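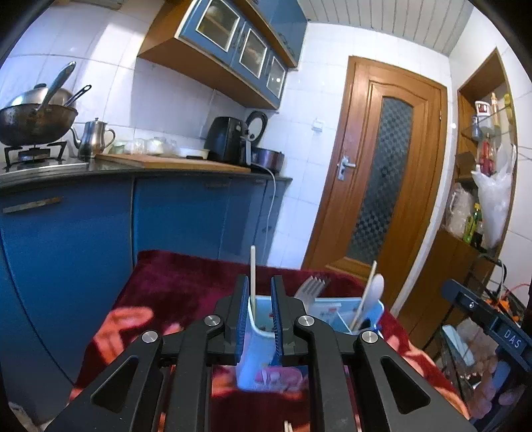 Keeping a cutlery holder clean

A cutlery holder gets rinsed far less often than the things that stand in it. Water runs down the handles, collects in the corners and leaves a grey film that you only notice when you tip the holder up to the light. Most of the trouble can be avoided with a short weekly wash and a few changes to how you fill it.

Washing it

Take everything out and lay it on a towel. If your holder has a removable divider, pull that out too, as the slot it sits in is usually the dirtiest part. Fill the holder to the brim with hot water from the tap, add a small squirt of washing-up liquid and leave it for 10 minutes. Don't use boiling water on plastic. It can warp the base, and a holder that rocks is a nuisance for ever after.

Scrub the corners with a bottle brush or an old toothbrush. For a chalky line near the bottom, soak with one part white vinegar to two parts water, then rinse well. Paper labels stuck to the inside are best peeled off when the holder is new. If one has been there for years, rub a little cooking oil into it, leave it overnight and lift it with a fingernail. Wash again afterwards to get rid of the oil.

Turn the holder upside down on the rack until it is dry inside.

What goes in which compartment

Forks and spoons go in with the handles down, so you can see what you are picking up. Sharp knives belong in a block or a drawer. Keep chopsticks and wooden spoons in a compartment of their own, away from wet metal.

Small things drop to the bottom and stay there: bottle tops, bag clips, the rubber ring from a jar. Tip the holder out over the sink before you wash it and check what falls.

Chopsticks

Plain wooden chopsticks should not be left to soak. Wash them by hand, wipe them and let them dry lying flat for a few hours — 24 if the kitchen is cold — before they go back in the holder. Throw out any that smell musty, have dark spots or feel rough at the tip.

Where to stand it

Anywhere flat will do, but keep it away from the hob. Plastic softens near a hot ring, and fat from frying settles on everything within reach of the wok. A cloth underneath stops it sliding and catches drips. Choose one that can go in the machine, and shake it out when you empty the holder. Thick, fluffy cloths hold water longer than thin ones, so lift the holder now and then and feel underneath. If the cloth is damp, hang it up and put a dry one down.

Ditte Overgaard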